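Two-arm bench cell, right arm drifting low over the blocks after warm up. Where do I start?

Posted in Small Robots & Automation > Setup and Repair
August 17, 2025
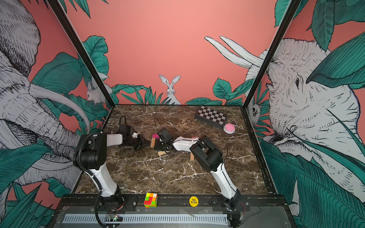 Uchenna Lawal

Right, quick one as I've got to have this going again by tomorrow. Two small arms side by side on a black rail, marble top, picking up wooden blocks from the middle and stacking them. Left arm fine. Right arm is fine for the first 20 minutes or so of a session, then starts coming in low. Not by much. Enough that the gripper fingers touch the marble before they close and then the whole wrist sort of shudders and it drops the block or shoves it.

What I've done so far:

Rehomed both arms, twice. Right one good again for a bit then same thing.
Swapped the gripper fingers left to right. No change, fault stays with the right arm.
Tightened the base bolts. One was a bit slack, got a quarter turn out of it.
Checked the power supply at the plug end, looks normal, but I only have a cheap meter.

Haven't touched the elbow yet. It's the big joint and I don't fancy opening it if I don't have to. Also haven't redone the table height in the software, that was set when we first put the marble in and it's not been changed.

The control program is Tosatetti, the older one, not the version with the new menus. Arms are second hand from a firm in Drekcombe so no manual beyond a sheet of paper with the joint numbers on it.

Other thing, might be nothing. The thin cable up the right upper link feels tight when the arm reaches right out to the middle. The left one has the thick ribbed sleeve over its cable and moves about freely. Could a tight cable pull it down? Or is it heat in the motor? Don't want to buy a joint if it's a cable tie.

Oh and the two grippers come very close in the middle. Never heard them knock but can't swear to it.

Uchenna

8 people found this useful

Idahosa

Had this on mine all last winter. Do it in this order and don't skip, each bit takes a few mins.

First, find out if the arm is really low or if it only thinks it's in the right place. Power on, cold, send the right arm to a spot above the middle of the table and measure fingertip to marble with a steel rule. Write it down. Run it for 20 minutes doing the normal job. Send it to the same spot, measure again. Then do the same over a spot close to its own base, arm folded up.

If it's low when reaching out but the same when folded, that's load. Shoulder or elbow is sagging. If it's low by the same amount everywhere it's more likely the homing or the base.

Now the elbow. You don't have to open it. Power OFF, hold the upper link still with one hand, and gently lift the forearm by the wrist with the other. Should feel solid and then move smoothly against the gears. If there's a little click of free play before it starts to move, the output screw has backed out. Commonest fault there is with second hand ones. On mine you get at it from the side through the round cap, four small screws round it and one big one in the middle. Take the middle one out, clean it, drop of thread lock (the medium stuff not the permanent), back in. Firm, not gorilla tight. Leave it overnight if you can, I know you said tomorrow but it really does need the time.

Support the forearm before you undo anything!! It will flop. I put a stack of books under mine.

Cable. Yes it can pull, and yes it gets worse through a session as it works its way along under the ties. Arm at full reach, power off, look at where it goes over the elbow. You want a loose loop there, enough to get a couple of fingers under. Cut the tie nearest the elbow, feed some slack through from the base end, retie. Don't tie it on the joint itself, tie either side.

Also check the plug at each end while you're there. A half seated plug warms up and drops volts, motor goes weak, arm sags. Looks exactly like a bad motor. I bought a motor. It was the plug.

After all that rehome, then redo table height. Not before or you'll be doing it again.

Gronia

Just change the table height in the software, lift it 2mm and forget about it. Been running mine like that for ages.

Idahosa

@Gronia will work till the sag gets past 2mm. Then it's worse, plus for the first part of the session you're picking too high and losing the flat blocks. Fine for getting through a day I suppose

Gronia

Fair. I only stack big ones. Would add, turn the holding current down when the arm is sat waiting. Mine used to be left stretched out between runs and got properly hot at the shoulder. Now I park it folded. In the old Tosatetti it's under Motors, the idle setting, mine was on 18 and I've got it at 11 now. No idea what the units are. Park it FOLDED first or it will sink onto the table when the current drops. Yours might have different numbers so write the old one down.

As for the grippers being close, put a keep out line down the middle and have one arm wait while the other is over the blocks. Slower but you sleep better.

Uchenna Lawal

OK did the measuring. Cold, reaching out, 14 mm off the marble. After the run, 11. Folded up, same both times. So load, going by what Idahosa says.

Elbow has a definite click in it. Tiny but it's there, left one hasn't got it. Four little screws and a big one just as described. Big one came out with hardly any effort so I think that's most of it. Thread lock on, forearm proped on a biscuit tin, leaving it till morning.

Gave the cable more slack as well and pushed the plugs home, the base end one moved a bit when I pressed so who knows.

Will rehome and do table height tomorow then the same run again and post the numbers. Idle current, mine says 20, haven't changed that yet, want to do one thing at a time.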